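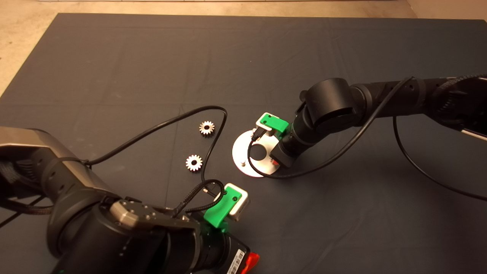 *Two gears, one plate and a pair of arms on the mat at Hekton.*

I'd been at Hekton for ten minutes before I asked Gladys Barasa the thing everybody asks her, and she'd clearly been waiting for it, because she laughed before I got to the end.

"My sister wants to know when it'll do her ironing," she said. "She's wanted to know since December. I tell her to keep the iron."

Gladys has spent most of her working life around gearboxes. She started at Okoth, fitting them by hand at a bench by the loading door (freezing, she says, and you had to wear gloves with the fingertips cut off), and then moved to Wutico, where she ended up running the assembly line. Now she tries to get two robot arms to do a small piece of her old job. Pick up a gear, put it on a pin on a plate, do the next one. I can see my dad doing it while watching the cricket.

So how long would it take her, I asked?

"By hand? I did 400 plates on a good day at Okoth, and I talked the whole time. You pick the gear up and your fingers have already turned it the right way round. You don't look, you feel the pin go in and you give it a bit of a wiggle. Try writing down what a bit of a wiggle is! I've been trying for a year."

The wiggle came up a lot, I should say. I'd gone in thinking the hard part would be the seeing, finding a shiny little gear on a dark cloth, and she says that used to be a misery but has got much better. What's still hard is the last couple of millimetres, where the gear is nearly on and a person would just sort of know.

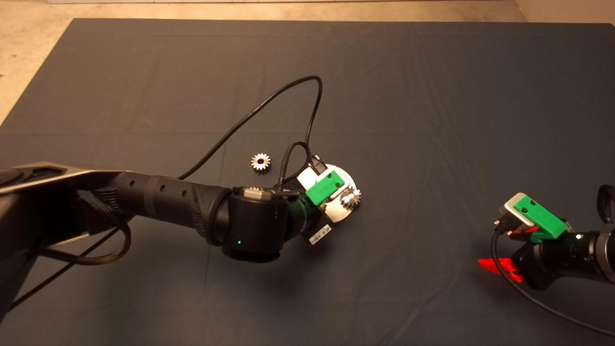 "If it's got hold of the gear a bit skew, you're in trouble before you start," Gladys said. "You or me, we'd roll it round in our fingers. With two flat fingers there's no rolling. You put it down and have another go, or you use the other arm to help, and then you've got two arms to worry about."

I asked whether it was any good, then, and she got a bit stern with me. They keep a tally. Out of the last 800 tries, 686 ended with the gear sitting properly on its pin, and she's proud of that, though she knows exactly what her old boss would have said. "He'd have said, Gladys, what happened to the other ones? On a shop floor you can't have somebody standing next to the machine picking up after it. Well, you can, but then you're paying for the machine and the somebody."

She does think the shop floor will get there first, well ahead of the kitchen. A factory can decide that the parts always come in the same tray and the light never changes. Clident, who make door closers and have been over to visit a couple of times, would be happy with a machine that did one plate, all night long, and nothing else.

And homes?

"Oh, homes are horrible," she said, quite cheerfully. "Think about your cutlery drawer. Mine's got a whisk in it that stops it opening. I know how to slide my hand in and push the whisk down. How's a machine meant to know about my whisk?"

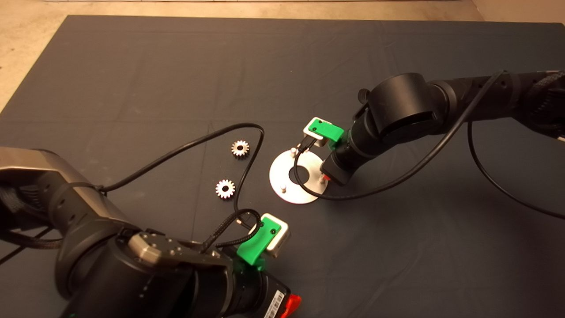 We got on to money after that, and to jobs, which I'd been a bit nervous about raising. Gladys wasn't. There were 70 people on her line at Wutico, she told me, and she could name the ones whose wrists had gone. Hers aren't great either. She held them up and turned them over for me, and one of them clicked.

"I'd have given it the dull bits tomorrow, if it could do them," she said. "The same gear on the same pin till your tea break. I wouldn't have given it the bit where something sounds wrong and you go and find out why. I liked that bit."

I tried to get a date out of her for the ironing, for her sister's sake. She wouldn't have it. Socks, maybe, one day, if you didn't mind them in the wrong pairs. Shirts she won't even discuss, and she told me to ask her about fitted sheets only if I'd brought lunch.

I hadn't, so we went to the café over the road and she had the soup.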